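Civcombe group teaches shelf-stacking arms from the comfort of a desk
February 2022

There is a particular kind of patience needed to guide a pair of robot arms towards a shelf of groceries when the arms, the shelf and the groceries exist only on a computer, and the small group at the Mumar project in Civcombe seems to have it in good supply. They've been at it since August, taking turns at the hand controls and steering the simulated arms through everyday shop and pantry jobs, so that a learning program can study how a person would go about them.

Leonora Layug, who looks after the sessions, was kind enough to let us sit in for a morning (and to find us a decent cup of tea). The idea, she explained, is that the operator holds a controller in each hand, and whatever the hands do, the arms on the screen do too. Each run is saved from beginning to end, and at our visit the collection had reached 961 of them.

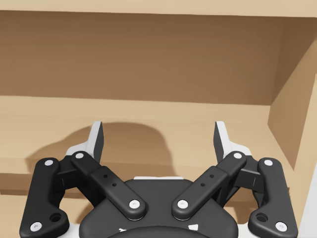
Close in on the shelf: the simulated gripper with its fingers open.

Getting the feel of depth is the hard part for beginners, and we can vouch for that, having been given a go ourselves and having closed the fingers on nothing at all more times than we'd care to admit! Layug was very gracious about it. She likes new operators to spend their first sitting just opening and closing the grippers and moving them up to a shelf board and back again, before anyone worries about picking things up.

The shelf itself will be familiar to anybody with a kitchen. Boxes sit on the upper board, there's a red and white soup can on the one beneath, and a few smaller items live down low where it's easy to bump the board above on the way in. Gopinath Namboodiri, who set up the layout, says he wanted it to be a bit awkward, the way real cupboards are.
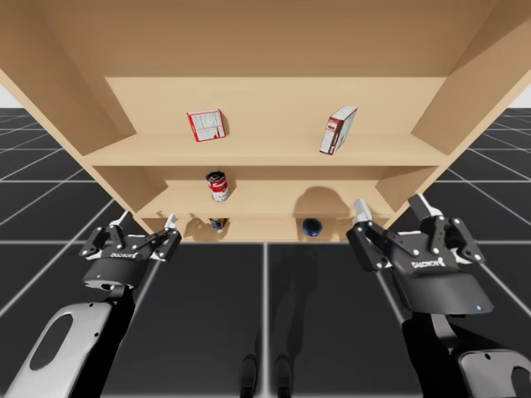

Picture: Mumar project, Civcombe

Using two arms brings its own troubles. Most of us favour one hand, and it shows in the recordings, with one arm hard at work and its neighbour hanging about waiting to be useful. Operators are encouraged to share the load where they can, and to go slowly. "If you rush, the program learns to rush," Namboodiri told us, "and it isn't nearly as good at rushing as you are."

Not every run is kept for training. Lakshmi Nair goes through them afterwards at her own desk in Dodholm, and so far she has set aside 159, mostly for long pauses or for a change of mind halfway along. She was quick to add that a little fumble followed by a tidy recovery is very welcome, and she often marks those as favourites.
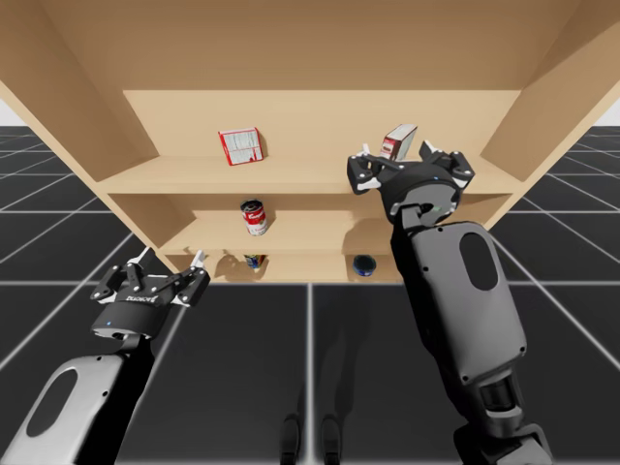

Reaching high: the right arm at the upper shelf, with the left arm kept low.

The group is now looking for more people to take a turn at the controls, and no background in computing is needed. Sessions run for two hours, with a good break in the middle, and newcomers are paired with an experienced operator for the first couple of visits. Anyone in Civcombe or Dodholm who'd like to try it is welcome to leave their name for Leonora Layug at the Mumar front desk.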